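くらしの技術だより 第591号
台所まわりの工夫 電子レンジの置き方と手入れ 家事ロボット公開実習に参加して

ソーサ生活技術センターでは、2026年8月19日、ランダード実習棟で開かれた家事ロボットの公開実習に職員を派遣しました。実習は、家庭で使う道具の扱いを人が実際に行い、その手の動きをロボットの学習に役立てる取り組みを一般に公開するものです。当日の見聞のうち、ご家庭の台所や作業場でそのまま使える事柄をまとめましたので、日々の家事の参考としてください。

なお、本稿に記載する手順は一般的な家庭用電子レンジを想定しています。機種によって禁止されている方法がありますので、取扱説明書の記載と異なる場合は説明書を優先してください。

公開実習のあらまし

実習は、座学、見学、体験の順に行われました。座学では、戸を開ける、器を置く、つまみを回す、戸を閉めるといった動作が、機械にとってどの程度難しいものかについて説明がありました。人は皿の縁が庫内の壁に触れそうになれば無意識に手首を傾けますが、機械の場合はその傾け方も手本の中から学ばなければなりません。手本の動作に迷いや手戻りが多いと、学習にも時間がかかるとのことでした。

担当者によれば、手本を示す人が最初に教わるのは、動作を始める前に置き場所を決めておくことだそうです。器をどこから取り、どこへ戻すか。戸はどちらへ開き、開いたときに何に当たるか。準備の段階でここまで確かめておくと、動作の途中で手が止まることが少なくなります。参加者からは、自宅の台所にも当てはまるという声が多く聞かれました。

見学では、ラヴェッティと呼ばれる卓上型の腕が、畳んだ布巾を棚へ移す様子が公開されました。動きはゆっくりしたもので、棚の手前で一度止まり、高さを合わせてから布巾を置きます。布巾の角がそろっていないと掴み損ねることがあり、その日も二度ほどやり直しがありました。布巾を畳む際に輪の側を手前へそろえておくと掴みやすいという説明は、引き出しの収納にも応用できます。

一 置き場所を決める

電子レンジの置き場所は、空いている場所に合わせて決められがちです。後から動かすのは手間ですので、次の点を先に確認することをお勧めします。

扉の開く向き
横開きの扉は、開いたときに本体の前方と側方に場所を取ります。扉が壁や冷蔵庫に当たり、十分に開かないまま使っているご家庭では、器を斜めに差し込むことになり、汁物をこぼす原因となります。設置の前に、扉を開いた状態の寸法を測ってください。縦開きの扉では、開いた扉の上に器を置かないようご注意ください。

仮置きの場所
熱い器を取り出した直後に置ける平らな場所を、扉の開く側に確保します。扉の蝶番の側に置き場所があると、開いた扉を器が回り込む形になり、腕が伸びきって不安定になります。鍋敷きを一枚、常に同じ位置に置いておくと迷いません。

高さ
庫内の底が、使う方の肘より少し低い位置にくるのが扱いやすい高さの目安です。当日使われた台の高さは80センチ近くで、立った姿勢での出し入れを想定したものでした。車いすや腰かけた姿勢で使われる場合は、これより低い台のほうが中を見やすくなります。冷蔵庫の上など目の高さを超える場所は、熱い汁物を頭より上で扱うことになりますので避けてください。

放熱のすき間
本体の左右、背面、上面に必要なすき間は機種ごとに定められています。上面に布を掛けたり、トレーや乾物の袋を載せたりしている例をよく見かけますが、通気口をふさぐと過熱や故障につながります。

台の強さ
棚板には耐荷重があります。電子レンジ本体の重さに、器と食品の重さ、扉を引くときに手前へかかる力を加えて考えてください。脚に車輪の付いた台は、必ず車輪を固定してから使います。

二 テープで位置を示す

実習の会場では、物の位置をそろえるためにテープが使われていました。物がいつも同じ位置にあれば、作業を始める条件がそろい、前回との違いも見つけやすくなるためです。家庭では、掃除のたびに電子レンジが少しずつ奥へ押され、背面のすき間がなくなっていくことがあります。天板に目印を付けておけば、元の位置へすぐに戻せます。

手順は次のとおりです。

まず、すき間を確保した正しい位置に本体を置きます。天板の油汚れを薄めた中性洗剤で拭き取り、水拭きの後、よく乾かしてください。油分が残っていると、テープの端から浮いてきます。

次に、本体の外周に沿ってテープを貼ります。四辺すべてを囲む必要はなく、四隅に鉤形に貼るだけでも十分役に立ちます。色は天板と見分けやすいものを選び、幅の細いものを使うと拭き掃除の妨げになりません。

続いて、仮置きの場所に十字の印を付けます。器の中心をこの印に合わせると、台の縁から落とす心配が減ります。家族で台所を使う場合も、印があれば口頭での説明が少なく済みます。見えにくさのある方には、少し厚みのあるテープを使い、指先で触れて分かるようにする方法もあります。

テープは長く貼ったままにすると粘着剤が残ります。半年を目安に貼り替え、糊が残ったときは、天板の材質に合うことを確かめたうえで市販のはがし剤をお使いください。塗装面や突板の天板では、目立たない場所で試してから貼ることが大切です。

三 配線を整える

電子レンジは消費電力の大きい器具です。多くの機種で、定格15アンペア以上の壁のコンセントを単独で使うよう指定されています。炊飯器や電気ケトルと同じ回路で同時に使うとブレーカーが落ちることがありますので、台所のどのコンセントが同じ回路に属しているかを一度調べておくと安心です。

アース線は、説明書の指示に従って確実に接続してください。台所に端子がない場合は、電気工事店に相談することになります。ガス管や水道管へつなぐことは危険ですのでおやめください。

コードが通路を横切っていると、つまずきの原因になります。人の通る側を避けて壁沿いに回し、余った部分を固く束ねたまま使わないようにします。束ねた部分に熱がこもるおそれがあるためです。棚の脚や引き出しでコードを踏んでいないかも、台を動かした折に確認してください。

差し込み口のほこりは、プラグを抜いてから乾いた布で拭き取ります。プラグや差し込み口に変色や焦げ跡があるときは使用を中止し、販売店または電気工事店へご連絡ください。

四 庫内の手入れ

公開実習では、始める前と終えた後に台と器具を拭くことが決まりになっていました。庫内の汚れは放置するほど固くなり、食品のかすが焦げて煙や火花の原因となることもあります。使うたびに短い手入れをするほうが、結果として手間がかかりません。

ふだんの手入れ
使い終えて庫内が冷めてから、固く絞った布で天井、側面、底の順に拭きます。上から下へ進めると、落ちた汚れを拭き直さずに済みます。扉の内側とパッキンのまわり、本体と扉が合わさる面も忘れずに拭いてください。この部分に汚れが挟まると、扉がきちんと閉まらなくなります。

乾いた汚れの場合
耐熱の器に水を入れ、短時間加熱して蒸気を出し、そのまま五分ほど扉を閉めておきます。蒸気で汚れがゆるみますので、その後に拭き取ります。水は加熱中または取り出す際に急に沸き立つことがありますので、加熱しすぎないようにし、しばらく置いてから器を取り出してください。

油汚れの場合
布に薄めた中性洗剤を含ませて拭き、洗剤が残らないよう水拭きをします。洗剤を庫内へ直接吹き付けると、通気の穴やすき間から内部へ入るおそれがあります。必ず布の側に付けてください。みがき粉や金属たわしは、庫内の塗装を傷めますので使用できません。

においが残る場合
扉をしばらく開けておくだけでも軽くなります。小さな子どもやペットのいるご家庭では、目の届くときに行ってください。

回転皿
取り外して食器用の洗剤で洗います。ガラスの皿は、熱いうちに水をかけると割れることがありますので、十分に冷ましてから洗ってください。皿を外した折に、下の受け具と底面も拭きます。ここに米粒などが付いていると、回るときに音がしたり、皿が傾いたりします。戻すときは中心の溝に合わせ、手で軽く回して引っかかりがないことを確かめます。

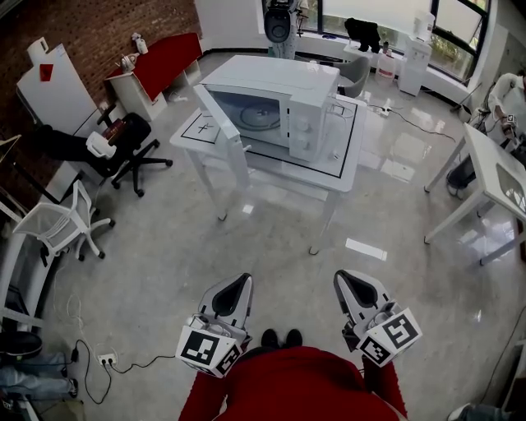 ソーサ生活技術センター 普及部 台所技術係

五 器を出し入れする動作

体験の場では、両手に一つずつ握った把持具を使い、手指の代わりに二本の爪先で物を扱う作業が行われました。白い電子レンジの扉は大きく開かれ、庫内にガラスの丸い回転皿が見えています。天板には本体を囲む黒いテープの枠と、その左に黒い十字の印があり、前の項で述べた目印の付け方の参考になります。

把持具を使うと、指で行っている細かな加減ができなくなります。そのため、動作の順序の良し悪しがはっきり表れます。係員の指導のうち、家庭での動作にも通じるものを挙げます。

扉は最後まで開けてから手を入れます。半開きのまま器を差し入れると、肘や手の甲で扉を押し戻してしまい、器の縁に当たることがあります。

器は両側から水平に支えます。片手で縁をつまんで持ち上げると、反対側が下がって汁が寄ります。熱い器を扱うときは、乾いたミトンを両手に着けてください。ぬれた布巾は熱を伝えやすく、やけどのもとになります。

皿の中央に置いたら、手を引く前に一呼吸おいて、器が安定していることを見届けます。回転式では、器が皿からはみ出していると庫内の壁に当たり、回転が止まります。四角い大きな容器は特に当たりやすいため、加熱の前に確かめてください。

回転つまみは、手元の目盛りを正面から見て合わせます。斜めから見ると一目盛りほどずれることがあります。機械式の時間つまみには、短い時間に合わせる際、いったん大きく回してから戻すよう指示されている機種があります。

取り出すときは、置き場所が空いていることを見てから扉を開けます。器を持ってから置き場所を探すことのないよう、順序を習慣にしてください。蓋やラップは、蒸気が顔に向かわないよう奥の側から開けます。

六 手の力が弱い方のために

体験に参加された方から、扉を引くときに本体ごと動いてしまうという相談がありました。本体の脚の下に、製造者が認める滑り止めを敷くと改善することがあります。厚い敷物は底面の通気を妨げる場合がありますので、薄いものを選び、説明書で設置の条件をお確かめください。

つまみが回しにくい場合は、薄手のゴム手袋を着けるか、滑りにくいシートをつまみに当てて回す方法があります。つまみに直接テープを巻くと、裏側に巻き込まれて戻らなくなることがあるためお勧めしません。よく使う目盛りの位置には、パネル側に小さな印を貼っておくとよいでしょう。

重い器を無理に使わないことも工夫の一つです。食品を二つに分けて温めれば、一度に持つ重さが減り、加熱のむらも小さくなります。

七 もしものとき

庫内の食品から煙や火が出た場合は、扉を開けずに運転を止め、安全に手が届くならばプラグを抜いてください。扉を開けると空気が入り、火の勢いが増します。そのまま火が消えるのを待ち、消えない場合や本体の外へ広がる場合は、ためらわずに避難して119番へ通報してください。消えた後も、点検を受けるまでは使用しないでください。

さつまいもや中華まんなど水分の少ない食品、少量の食品は、短い時間でも発煙することがあります。表示より短めに設定し、様子を見ながら加熱してください。金属の器、アルミ箔、金の縁取りのある皿は火花の原因になります。卵は殻付きのまま加熱せず、ゆで卵の温め直しも避けてください。

当日寄せられたご質問から

庫内の掃除に重曹を使ってもよいか、とのお尋ねがありました。水に溶かして布に含ませれば使える機種が多いのですが、拭き残しが白く粉を吹くことがあり、アルミ部分は変色するおそれがあります。説明書に記載のない場合は中性洗剤をお使いください。

家事ロボットはいつごろ家庭で使えるようになるのか、というご質問も寄せられました。実習の担当者からは、扉の開き方やつまみの形が家ごとに異なるため、まずは多様な道具での手本を集めている段階であり、時期を申し上げることはできないとの回答がありました。

掃除の際に本体を動かす頻度についてもお尋ねがありました。背面のほこりは年に一、二度、プラグを抜き、庫内の皿を外してから二人で動かして取り除いてください。

次回のお知らせと資料

冊子「置き場所の見直し手帳」は、当センターの窓口で配布しています。郵送をご希望の方は、返信用の封筒を添えてお申し込みください。

布類の畳み方と収納を扱う次回の実習は、来年4月にジャドゥーン会館で開催する予定です。参加は事前の申し込み制とし、動きやすい服装と、かかとの覆われた靴でのご来場をお願いいたします。

お問い合わせは、台所技術係(内線471)までお願いいたします。本号の内容を転載される場合も、あらかじめ同係へご連絡ください。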